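演讲备注:示教数据的采集与遥操作(内部技术分享,Mangate 包装线项目)
版本日期:2025年7月16日
时长:三十五分钟,问答另计

第1页 标题
不念标题。先说明范围:本次只讲“怎样把一项任务示范给机器人”,不讲模型结构,也不讲硬件选型。听众里有做仓储系统的同事,“示教”和“遥操作”两个词先各用一句话交代。
示教:人手直接完成任务,或者手扶机械臂走完轨迹,系统记录。
遥操作:人在主端动作,从端机械臂跟随,系统记录从端的关节角、夹爪开度和各路图像。

第2页 三种采集方式
方式甲,手扶拖动。力控模式下直接推动机械臂。优点是轨迹一定在可达空间内。缺点是操作者的手和前臂会进入图像,训练时要遮挡处理,或者按轨迹空走一遍重新录图像。后一种做法对纸张、薄膜一类会变形的物体不适用,第二遍的物体状态和第一遍不一致。
方式乙,主从遥操作。主端是与从端同构的小臂。延迟控制在200毫秒以内,操作者还能做插放类动作;超过这个值,操作者会改成“动一下、停一下”,数据里出现大量停顿段。
方式丙,头部视角的人手示范。操作者不接触机器人,按平时的方式干活,只记录视觉和手部姿态。采集最快,但没有从端的关节数据,需要重定向。
讲到这里停一下,问有没有人用过方式甲。不展开。

第3页 为什么从单据整理开始
Mangate 的包装台上,工序依次是取单、核对、装箱、封箱、贴标。封箱和贴标已有成熟设备,取单和核对全是人工。
纸张对机械手是难题。厚度小,彼此吸附,边缘不齐,翻页时受力面一直在变。Farah 的夹爪指尖是平行开合的硬质面,能夹住一叠,不能从一叠里分出一张。要先看人怎么做,再决定示范数据里需要哪些信号。
下一页是头部视角的画面。留十秒给听众看,不要马上说话。 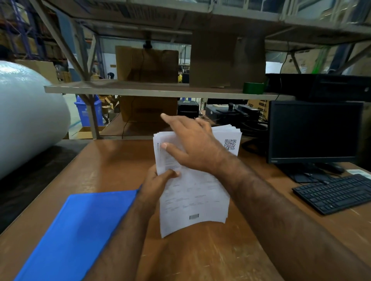 图1 头部视角的人手示范:包装台,双手整理一叠单据。

第4页 双手分工
左手从下方托住并夹紧纸叠,拇指压在纸面上,手指弯到最前面一张的外侧。右手抬在纸叠上部,五指张开。左手是约束手,右手是操作手。
标注时两只手分开标。约束手的标签是“保持”,操作手的标签随动作变化。早期把双手合成一个动作标签,训练出来的策略在翻页时两侧同时松开,整叠掉落。分开以后这类失败明显减少,具体数字在第8页。
再说一点:单帧判断不了右手是在翻页还是在理齐。标注员必须看前后片段。标注规范里写明,不允许只凭关键帧给动作定名。

第5页 视角与遮挡
头部相机的好处是与操作者的注意力大致一致。代价有两项。
一,手和纸互相遮挡。指尖接触点经常不可见,手部姿态估计在这些帧上置信度低。处理办法是降低权重,不删帧。删帧会破坏时间连续性,重定向后的轨迹出现跳变。
二,背景杂。同一画面里有显示器、键盘、标签打印机、线缆、气泡膜卷、货架和纸箱。训练时做背景增广,但台面物体不做随机替换,位置关系对后续“放下单据、取箱”的动作有用。
单据上的二维码和条形码也要提一句。采集数据入库前统一做码区和文字区模糊,原始视频不出站点。模糊在标注之前完成,标注员看到的就是处理后的版本。

第6页 从人手到夹爪的重定向
这一页公式多,口头只讲三步。
第一步,取约束手的拇指与食指中点作为左夹爪目标点,掌面法向作为姿态参考。
第二步,操作手不做逐指映射。五指张开的姿态在平行夹爪上没有对应物,强行映射只会得到开度抖动。改为映射接触意图:接触、滑动、离开。
第三步,在从端用遥操作补采。重定向轨迹作为初值,操作者通过 Purent 主端修正接触段。补采的数据才带关节和力信号。
如果有人问为什么不从一开始就全用遥操作,答:成本。操作者用主端做纸张类任务,每段耗时远长于徒手,而且疲劳以后动作质量下降快,后半班的数据要单独抽检。

第7页 采集规程
现场贴在台边的版本,念主要几条即可。
每段从双手离开台面开始,到双手离开台面结束。
纸叠厚度、朝向、边缘错开程度由操作者随机改变,不求整齐。
失败段保留,标记失败时刻,不重录覆盖。
主端操作每二十分钟换人。
头部相机开班前校一次时间同步,换电池后再校一次。
台面物品按当班实际摆放,不清场。清场数据在 Polletard 站点试过,换到有物品的台面后策略失效。

第8页 数据量与结果
徒手示范2,000段,遥操作补采200段。表格按来源分列,不要合并成一个总数报。
只用徒手示范:夹持成功,翻页基本失败。
只用补采:两项都能做,换纸张规格后退化明显。
两者合用:翻页失败率由双手合标时的最高39%降到个位数。评测全部在同一张包装台上完成,跨站点结果暂缺,被问到就照此回答。
提醒听众看失败类型那一列。剩余失败集中在一次带起两张,没有触觉信号时策略分辨不出。

第9页 未解决的问题
指尖触觉要不要上。上了以后,已有的徒手数据缺这一路信号,混合训练的方案没有定。
操作者之间的习惯差异。有人习惯左手托、右手翻,有人相反。目前按镜像处理,但单据朝向不能跟着镜像,需要单独校正。
单据打印的顺序能否由系统侧保证。如果能,核对动作可以简化,示范任务也要重新定义。这一条请仓储系统的同事会后留下讨论。

第10页 下一步
十月在 Polletard 站点复采,规程沿用第7页版本,相机外参重新标定。
遥操作补采改为按失败类型定向采集,双张带起的情形优先。

备用页(有时间再放)
主端力反馈增益表。增益过高时操作者会不自觉地对抗,纸叠被压弯;过低则感觉不到夹紧。现用值见表第二行。
时间同步误差的测量方法:两路相机同拍一个闪烁灯,对齐上升沿。
问答时切回第6页。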